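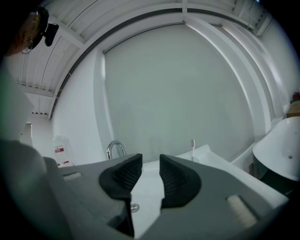 The Plisach is our washbasin cabinet for the smaller bathroom. The basin and the top are one part, and this makes the cleaning easy. Behind the bowl is a ledge where a toothbrush can stand upright in its holder, next to the gooseneck faucet.
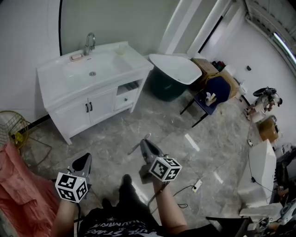
Storage is below the basin. We think open and closed space should be together in one cabinet, with 2 doors, an open shelf and one drawer under it. The short tapered legs leave the floor free for a mop. Delivery in De Haan and Birkville takes about 8 days.

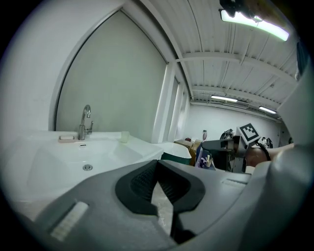 The faucet is included in the price, the drain pipe is not. For questions about the wall fixing, please write to Dirk Wuyts.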